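1/ A thread on hard water scale, for people who rent and can't install a softener. I test cleaning and water treatment products for a small trade newsletter called Ereo. None of what follows needs a plumber.

2/ Hardness is dissolved calcium and magnesium. Labs report it as mg/L of calcium carbonate. Multiply grains per gallon by 17.1 to get the same unit. Most utility reports use one or the other, and a few print both in different tables.

3/ Our building's supply came back at 300 mg/L in July. Anything over 180 is classed as very hard. At 300 you get visible scale in a kettle quickly, and glassware comes out of the dishwasher cloudy.

4/ The reaction that matters at home: heat drives carbon dioxide out of solution, bicarbonate turns to carbonate, and calcium carbonate drops out as a solid. Hot surfaces scale first. Cold taps scale too, but by evaporation at the spout.

5/ This is also why "temporary" and "permanent" hardness are separate figures. Temporary hardness is the part you can boil out. Permanent hardness is mostly sulfates and chlorides and stays put. A kettle only shows you the first kind.

6/ Test strips. I use Veltix strips because the color blocks are far enough apart to read under a warm bulb. Dip, shake once, hold level, read at the time printed on the tube. Reading late pushes the result high.

7/ Strips give you a band and never a number. If you want a number, buy a drop titration kit. Count drops until the sample goes from red to blue, then multiply by the factor in the leaflet. Rinse the vial with the water you're about to test, not with the last sample.

8/ Evaporation check, no kit needed. Put the same measured amount of tap water and distilled water in two clean bowls, leave them until dry, compare the residue. Use plain stainless. Glazed white hides the film completely. It won't tell you hardness, only total solids, so treat it as a demonstration.

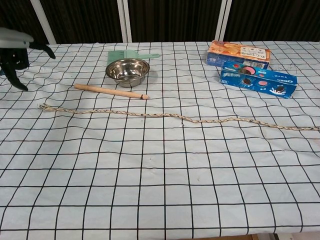
9/ Removing scale: kettles. Citric acid, a heaped tablespoon to a quart of water. Bring it up hot, switch off before it boils, leave it 20 minutes. Boiling a strong citric solution can leave calcium citrate behind, which is harder to shift than what you started with.

10/ White vinegar works and is slower. It is 5% acetic acid, a weak acid at a low concentration, and it smells for the rest of the day. Fine for a showerhead in a bag overnight. Skip it on rubber seals you care about.

11/ Removing scale: faucets. Take the aerator off first. It unscrews by hand or with a cloth and pliers. Soak the screen alone, brush it from the clean side, run the tap for a few seconds with the aerator off, then refit. Low flow at one tap is nearly always this.

12/ Surfaces to keep acid away from: marble, limestone, travertine, cement grout, enamel that isn't rated acid resistant, aluminum, anything with worn plating. Marble is calcium carbonate. The acid can't tell it from the scale.

13/ Never mix an acid descaler with bleach. It releases chlorine gas. Check the label on toilet gels, a lot of them contain hypochlorite.

14/ Jug filters. The Besura cartridge is weak acid ion exchange plus carbon, so it takes out temporary hardness and leaves most of the permanent. On our water it tested soft for the first 3 weeks and then climbed steadily. The indicator on the lid is a timer. It measures nothing.

15/ Magnetic and electronic clip-on conditioners. I ran a Marikar unit on the cold feed for 3 months and titrated before and after. No change in hardness, as expected, and the maker doesn't claim one. The claim is that the scale is softer. I saw no difference on a kettle element. One pipe in one building, so weigh it accordingly.

16/ Dishwashers: many European models have a built-in softener that takes coarse salt. Set the hardness level in the menu and the cloudiness often stops. If the glass still looks cloudy after a wipe with vinegar, it's etched, and etching is permanent.

17/ Laundry: read the dosing table on the detergent box. Hard water needs the higher dose. Powder generally contains more builder than liquid, so it copes better.

18/ Bookmark your utility's annual report and look for "total hardness as CaCO3." If yours lists conductivity only, 2000 µS/cm is very salty water and says little about scale either way. Email and ask for the hardness figure.

19/ Titration kit comparison is next, once the refills arrive.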